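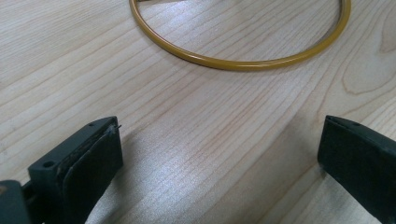

A yellow ring on a wooden tabletop, with the two gripper fingers open wide.

I spent a morning in July at Arkero, a small shop that wants machines to take over the dull end of its packing table — picking up loose rings and dropping them in the right bin. Sounds easy, right? My kid could do it half asleep!

Well, the machine got 14 out of 26 while I was there. Thin, round things lying flat are a pain to grab, says Xiuying Hao, who runs the trials. "If the fingers come down a hair too high, they close on air," she told me. Mugs and boxes go much better (I watched it put away eight boxes in a row, slowly, and I'll admit I clapped).

Kayode Ajayi, who has packed orders there for 13 years, isn't worried about his job yet. He'd happily give up the rings, though — they make his fingers sore by lunch.

The team plans to try softer pads and a lower approach next, then move on to folding dish towels. I asked about my own laundry pile and got a laugh. Hao says I should keep doing it myself for now.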